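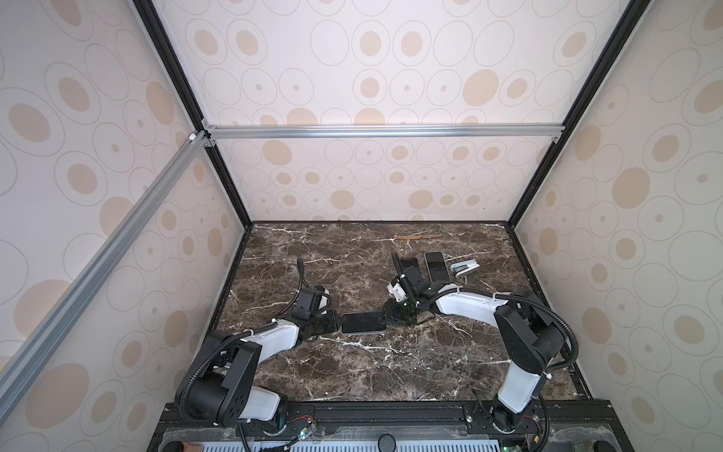 Kondine Two-Arm Workcell: Product Review Briefing
Speaker notes, Multville session
Presenter: Mark Anthony Aquino

Opening

Good afternoon. Thank you to the Multville office for hosting the session. My remarks cover the Kondine two-arm workcell, which our group has had under review since December. I will address what is supplied, how handover tasks are set up, what we recorded during the review, and the terms of the service plan. Questions will be taken at the end. Please hold pricing questions for the Nazari representative, who speaks after me.

Slide 1. What is on offer

Kondine sells the workcell as a kit. The buyer receives two arms, grippers, the mounting rail, the enclosure frame and a set of interchangeable wall panels. The arms are bolted to the same rail, so their spacing stays fixed once the cell has been set up. Control software is licensed separately under the name Ellik.

State clearly that the work surface is not included. Our review cell uses a dark marble tabletop. Buyers may fit their own, provided it is level and fully supported at the front.

Pause for the facilities staff to note the rail requirement.

Slide 2. The handover task

The task used for this review is a phone handover. One arm picks up a smartphone and presents it horizontally. The second arm closes on the free end, and the first arm then releases. For a short interval both grippers hold the same object, and most of our attention went to that interval.

Other items stay on the table during the task: further phones, a wooden comb and a small stapler. The operator selects the object to be passed and leaves the remainder in place. We consider this closer to ordinary bench conditions than a cleared surface.

Slide 3. Results

We ran 600 handover attempts. Of these, 91 percent were completed without operator action. Read this figure slowly, and remind the audience that it applies to our cell and our settings only.

The most common fault was an early release by the giving arm. Ellik allows the release delay to be adjusted, and a longer delay reduced the fault at some cost in speed. We have asked Kondine to revise the default value.

Slide 4. Installation and upkeep

Installation took our two technicians one working day. Cable conduits run along the outside of the arms and are held with zip ties. Ties should be inspected monthly and replaced when they loosen. The manual devotes one paragraph to this subject, and we have requested a fuller procedure.

Wall panels can be changed without removing the arms. Allow up to 19 minutes for a full change.

Slide 5. Service plan

The standard plan covers parts and remote support. On-site visits are charged separately. Remote support is closed on Sunday, and sites with weekend shifts should plan for this.

Slide 6. Recommendation

The review group recommends purchase of one workcell for the Multville site, subject to written confirmation of the revised release setting. A second unit should be considered after the first has completed its acceptance test.

Hand over to the Nazari representative. Leave Slide 6 on the screen during questions.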